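FOR IMMEDIATE RELEASE — March

Undidora opens linen repair and swap counter at its Zumeck store

Bring the sheets. Bring the duvet cover with the hole in it. Undidora, the bedding and household linen shop, is opening a repair and swap counter at the Zumeck store this month, doors at 10 a.m.

How it works: customers hand over clean sheets, pillowcases and covers, any brand, any age. Small tears and loose hems get fixed while you wait, bigger jobs are ready in 2 days. Anything past fixing goes to Jansen, the textile recycler in Unach, to be shredded for padding. 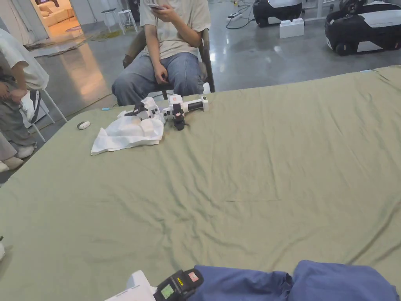
Prices start at $13 for a hem, and a full patch on a fitted sheet is $34. No charge for loose buttons. Color matching is included where we have the thread — greens are well stocked, anything near the sage green of the big cloth on the table is easy to match, and so are most whites. Odd shades may take longer, please ask at the counter frist.

The swap side is simpler. One good sheet in, one good sheet out. Same size only for now. No electric blankets, no pillows, no foam.
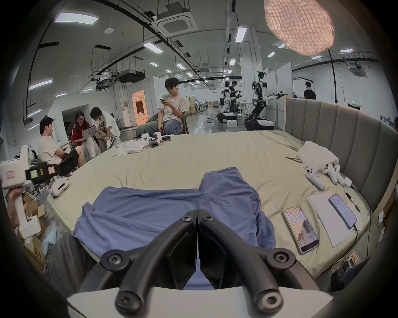 Opening offer

First 100 customers get a free hem repair, one per household. Bring this notice or just mention it at the counter. Offer does not cover curtains or anything with a zipper. Sorry, no mail-in repairs yet.

Undidora is also taking orders for made-to-measure fitted sheets, deep mattresses included. Measure the depth at the corner, not the middle, and write it down before you come. A lot of returns last year came down to that one number. 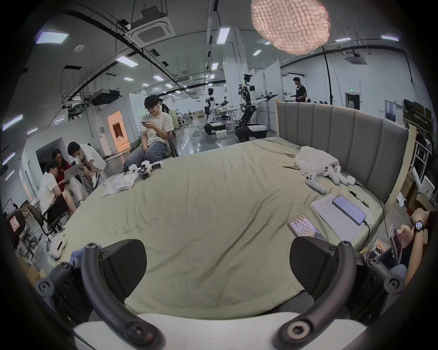 Made-to-measure orders are cut at the Unach workroom and can be picked up at either location. Deposit is half. Samples of every fabric are at the counter and can be borrowed overnight, please bring them back un-washed.

Counter hours are 10 a.m. to 4 p.m., last repairs taken at 3. Press visits welcome before opening, ring the Zumeck store to set up a time. Parking is behind the building — the front spaces are for deliverys only.

ENDS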